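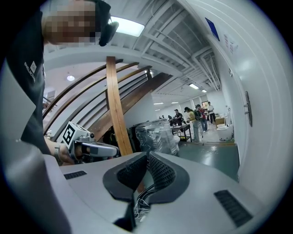
Photo: Warar Sound

About Warar Sound

Small label, small studio, one very loud rehearsal room. We put out roots, dub, rocksteady and whatever Kobina drags in on a Thursday night. Based in Hetton, up the stairs over the tile shop. Ring twice.

How it started

Kobina Owusu had a four-track and a box of his uncle's 45s. Sigrún Hedegaard had a bass and a van. They cut a single called "Arkis Road", pressed 259 copies, sold them out of the van. Took almost a year. By the end of it they owed the pressing plant money and had a second single ready anyway, so that was that, a label.

Name comes from the first band, Warar, which lasted one summer and two drummers. The band folded, the stickers were already printed.

What we do

Records, mostly. 7-inch singles first, because that's how this music was sold and how we like to hear it. Vocal on the A side, version on the flip. Albums when a singer has enough songs for one and not before. We've said no to a few albums that were really four songs and a lot of intro.

We also record other people. Live rhythm section in the room if we can get it, horns after, voices last. Mixing goes through the desk by hand. Sigrún does the dubs, usually in one pass, usually late. If she doesn't like it she does the whole thing again, so don't book a mix for the afternoon of your deadline. Tape echo is booked seperately, it's old and needs warming up.

Rehearsal room fits a seven-piece if the horn players are friends. Backline stays put: drum kit, bass amp, organ, two guitar amps, one of which hums. Bring your own cymbals.

Who we are

Kobina Owusu. Founder, producer, A&R, answers the phone. Plays organ on more of the catalog than the sleeves admit.

Sigrún Hedegaard. Bass, mixing, dubs. Also the van.

Yen-ting Liu. Engineer. Came in to record her own trombone part and stayed on. Runs sessions weekdays, looks after the tape machines, very strict on drinks near the desk.

Shuk-fan Chiang. Mail order, accounts, artist statements. If your royalties showed up on time, thank her. If they didn't, write to her, not Kobina.

Ka-ming Hsieh. Sleeves, labels, posters, this website (sorry, he knows about the menu on phones).
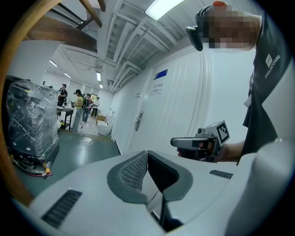
Warar Sound, Hetton.

The artists

Right now we're working with Fu, whose second album is being mixed as we type. Harmony trio, heavy on the minor keys, songs about rent and grace and their grandmother. First album is down to the last box. The Arkis Players are the house band and turn up on pretty much everything, plus their own instrumentals when there's a gap in the diary.

Deals are simple. We split 50/50 after costs, singers keep their publishing, and the costs get shown to you line by line. No long contracts. One record at a time, then we talk.

Sending us music

Yes please. Two songs, not ten. Rough is fine, a phone recording with a guitar is fine. Tell us who's singing and who wrote it. We listen to everything but we're slow, allow 90 days and then nudge us. No beats packs, no links that expire. We don't do remixes for hire any more.

Shops and sound systems

Shops, trade prices from Shuk-fan, we'll send a list. Sound systems, ask about dubplates, we cut a few for people we know and we're happy to get to know you. Radio gets files free, just say which show and what time it goes out.

Visiting

Counter is open Thursday, noon to 6. Other days call first, if there's a vocal take going on we wont hear the bell. Parking behind the tile shop after they close. Cash or card. Used 45s bought and swapped, no water damaged sleeves please.

Next single is out in November. Mailing list gets it first, sign up at the counter or send us your address with "list" in the subject line.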